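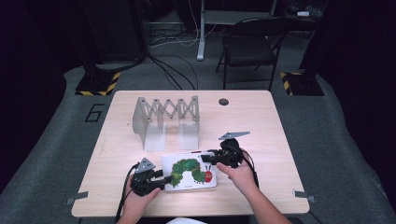 Research > Govent project > Gallery > Table 6

Last updated: October

Two-handed work with hand-held grippers

The Govent project claims that a person can teach a two-armed robot by doing the job with a pair of grippers held in the hands, with no robot in the room. Neusa Arruda runs the tables at Jurville. I was asked to write the words for this gallery page, and I agreed on the condition that I could write what I think. The short version is that I like the method more than I did a year ago and still don't believe half of what gets said for it.

Table 6, card and folding lattice

A black gripper in each hand, a white card with a green caterpillar on it, and the gray scissor-style lattice standing behind. The cables running off the grippers are worth a look if you have heard the word "untethered" used about this kind of work.

Notes to go with the gallery

On the card. Thin flat things are a fair test and I'm glad they are in the set. A card lying on wood gives a gripper very little to get under. People solve it without thinking: they drag it to the edge, tip up a corner, or press and slide. Each of those counts as a good demonstration when a person does it, and they have almost nothing in common as motions. The Govent write-up files them all under "pick up card." I would like to see them split out, because a robot that learns the average of three good tricks may well end up with none of them.

On the lattice. Anything that folds is harder than it looks, and also easier to fool yourself with. Pull on one end of a chain of links and the other end moves too, so a robot can look as if it is working both sides when one hand is doing everything. Dirceu Conceição, who wrote the scoring rules, counts a fold as done when the structure reaches the right width. I argued for a rule that both grippers have to be doing something. We didn't settle it, and the published score uses his version.

On the number. The set has 249 demonstrations. Of those, 200 went into training and the rest were held back for checking. That sounds clean until you ask how the rest were picked. They came from the same table with the same objects, done by the same people. What they tell you is whether the model has learned this table. Whether it has learned to handle cards is a separate matter, and the answer wasn't in the first report at all.

Pliltstead tried it. They used a card of their own, on their own table, and got a much lower score than Jurville did. Neusa puts that down to lighting. She may be right. I would find it easier to agree if lighting had been listed as a possible problem before the result came in.

On the hands. The grippers are meant to make a person move the way a robot would have to, and to some extent they do. You lose your fingertips, and you stop doing the little rolling adjustments that no jaw can copy. But the arm behind the gripper is still a human arm. It reaches across the other one, it turns at angles the robot's elbow won't allow, and it slows down when it feels something catch. Some of the demonstrations couldn't be played back on the robot for that reason. I asked how many and was told the figure was being checked. It was still being checked when I wrote this.

On speed. This is where I have to give some ground. I spent years teaching arms by the older method, pushing a joystick while somebody read me the error codes, and a morning of that would get you a handful of usable runs and a sore neck. With the hand-held grippers you sit down, do the task, put things back and do it again. After an hour I was working at close to my normal pace, and I am not young or quick. If the only claim were that this is a cheaper way to collect movement data, I would sign it today.

On Xavier. That is the name of the trained model, and I wish they hadn't given it one. People on the project say "Xavier knows to lift the corner first." What was measured is that in the good runs the left gripper arrived before the right. That could be knowledge of corners. It could also be that most of the people in the training set led with the left, which is easy enough to check, and I have asked for the check twice.

What I would want before believing the main result:

– Cards of several sizes and weights, chosen by someone outside Jurville.
– The failed runs kept in, with the reason written down at the time.
– A plain count of how often each gripper touches the object.
– Pliltstead's score printed in the same table as Jurville's, in the same size of type.

Neusa has agreed to the first 2 and is thinking about the others. Dirceu says the touch count is more work than I imagine, and he has seen the logs while I haven't, so I'll leave that one with him. A repeat with new cards is planned for the same table. I'll change the text on this page when the scores come in, whichever way they go.

We use cookies to remember your settings and to see which pages are read. By staying on this site you agree to their use. Accept | Manage settings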